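Why do blankets keep us warm?

Have you ever climbed into bed on a chilly night in January and found that the sheets felt like ice? You curl up into a ball, you tuck your feet in, you wriggle a bit, and then, ever so slowly, everything turns lovely and toasty. You might think the blanket has warmed you up. But a blanket has no fire inside it and no plug on the end. So where does all that warmth come from?

The answer is you! Your body is making heat all the time, even when you are fast asleep and dreaming about dragons. It uses the food you eat to do it, so your supper is still busy working for you long after the plates have been washed up.

Heat likes to travel, and it always moves from a warm place to a cooler one. If you lay in bed with nothing over you, the heat from your skin would drift off into the room, and your bedroom is much too big for one small person to warm up. A blanket slows the heat down. 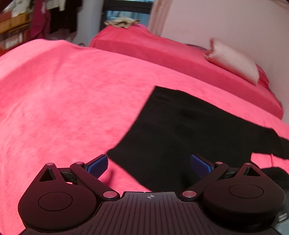 Now, the clever part of any blanket is something you can't see at all, and that is air. Between the threads and the fluffy bits there are lots and lots of tiny pockets, and each one has a little air trapped inside. Heat finds it very hard work to get through air that is staying still. Scientists have a word for something that slows heat down like this — they call it an insulator (you say it "IN-syoo-lay-tor").

Animals know all about this trick, or at least their bodies do. A robin on a cold morning puffs up its feathers until it looks like a small round ball. Sheep have their thick wool, and an otter's fur is so dense that it holds a layer of air right next to the skin, even under the water.

Something to try at home

Ask a grown-up to fill 2 mugs that are just the same with warm water from the tap. Wrap a woolly scarf around one of them and leave the other bare. Go and play for a while, then come back and dip a clean finger into each. Which one feels warmer?

A question from a reader

Ermira Yordanov wrote to ask whether a blanket could keep something cold as well. What a good question, Ermira! Yes, it can. If you wrap an ice lolly in a thick towel, the warmth of the room has to creep through all those pockets of air before it can reach the lolly, and so it melts more slowly. Do put the lolly in a bag first, though, or you will have a very sticky towel.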